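Chapter 9
Friction: The Force That Says "Not So Fast"
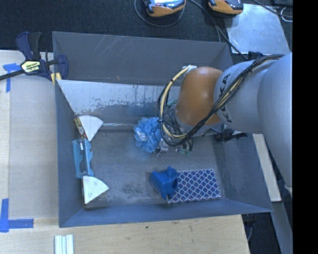 Page last changed: Thursday, September 26, 2019

Rub your hands together, hard, for as long as it takes to read this paragraph. Press your palms tight while you do it. You should feel two things happening at once: your hands resist sliding past each other, and your skin warms up. Now put a drop of dish soap on your palms and try it again. The resistance almost vanishes! You have just done the first experiment of this chapter, and you didn't need anything from the supply closet.

Friction is the force between two surfaces in contact that opposes their sliding over each other. It has been lurking in the background since Chapter 2, usually in the form of a sentence like "assume the surface is smooth." We asked you to ignore it so that you could get comfortable with Newton's laws first. Now we get to bring it back, and the world in our problems starts to look a lot more like the one outside the window.

Think about how much of your morning depended on it. Your feet pushed backward on the floor, and the floor pushed you forward. Your toothbrush stayed in your grip. The knot in your shoelace held (or it didn't, and we'll get to knots in Section 9.5, which is my favorite part of the whole book). Brush a metal surface with steel wool and you leave a pattern of fine scratches behind, and that is friction's work too – tiny bits of one material plowing through another.

A hill town with a problem

The town of Trernness has one main street, and it is steep. For years the bakery there received its flour in sacks, and the sacks came down from the upper road on a long wooden chute. In dry weather the system worked beautifully. In damp weather the sacks stuck halfway, and someone had to climb up with a pole and give them a shove. Then, one July, the owner had the chute sanded and waxed. The next sack shot down, sailed across the yard, and burst against the bakery door.

What changed? The sack weighed the same and the slope of the chute was the same. Gravity certainly hadn't changed. The only difference was in how the two surfaces met, and by the end of Section 9.3 you will be able to put a number on that difference. You'll also be able to tell the baker how steep a chute should be so that the flour arrives at a sensible speed.

Two kinds of holding on

Try pushing a heavy bookcase. At first nothing happens. You push harder, and still nothing happens, and then all at once it lurches forward and becomes easier to keep going than it was to start. That lurch tells us there are two kinds of friction to study.

Static friction acts while the surfaces are not sliding. It is a wonderfully flexible force: push gently and it pushes back gently, push harder and it matches you, right up to a limit. Kinetic friction takes over once sliding begins, and for most everyday pairs of materials it is smaller than that limit.

Suppose a crate of books presses on a level floor with a force of 305 newtons. Will it slide if you push sideways with 22 newtons? You can't say yet, and please resist the urge to guess! You need to know what the floor is made of, what the crate is made of, and whether anything has been spilled between them. We will pack all of that information into one handy number called the coefficient of friction.

A word about the experiments

Most of the activities in this chapter were first tried out by Teodor Ciobanu with his evening classes in Wusau, and several of his students' ideas made it into the text. The sliding shoe contest in Section 9.2 came from them, and so did the question about the wet sock. Read the whole activity before you begin, work on a table you are allowed to scratch, and write down your results even when they look wrong. Friction measurements scatter a lot – more than 11 trials is not too many for the shoe contest.

Before you start, you should be comfortable with

drawing a free-body diagram
splitting a force into two perpendicular parts
the difference between mass and weight
reading a spring scale

If the second of these feels rusty, go back to the Enache ramp problem at the end of Chapter 6 and work it again. We will use the same ramp in Section 9.1, this time with the rough surface left in.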